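Hall floor: where we've got to

November
By Gwendolyn Dunleavy

Quick one this month, am writing it between the lunch club and the school run.
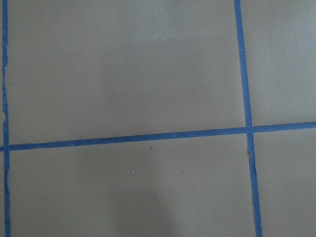
Badminton is back on, evenings from half seven, same as before the summer. Shoes with pale soles only please. Daithí Tully is still taking names for the doubles ladder and has 11 so far, so room for more. Beginners fine. Rackets in the cupboard by the kitchen, one needs restringing, don't use the one with the red handle.

Money. The raffle and the quiz between them made £458, which goes to the floor fund. Total now £3259. Thank you to everyone who baked, bought or lugged tables. The quote for sanding and sealing the small room hasn't come yet, have rung twice. Will ring agian.

Table tennis: the net has gone missing, or half of it has. If you took it home to mend, lovely, but tell Dolores Abernathy.

Toddler group moves to the small room until Christmas. Bit of a squeeze with the buggies. Leave them in the porch, folded if you can, and keep the fire door clear. Had to shift four last week to get it open.

Heating. On at 4pm now, off at 10. Do not touch the dial. If it's cold, ring me, the dial only controls the corridor anyway.

A-yeong Choo wants two people for the New Year dance, one for the door and one for teas. She's also after a long extension lead, the kind on a reel. Tickets will be up in the porch once there printed.

Lost property: one child's wellie (left), a casserole lid, a grey scarf. Box is under the coat hooks. Going to the charity shop at the end of the month.

Bookings and complaints to Gwendolyn at the hall office, mornings only | © Dramitz Road Hall | Back to top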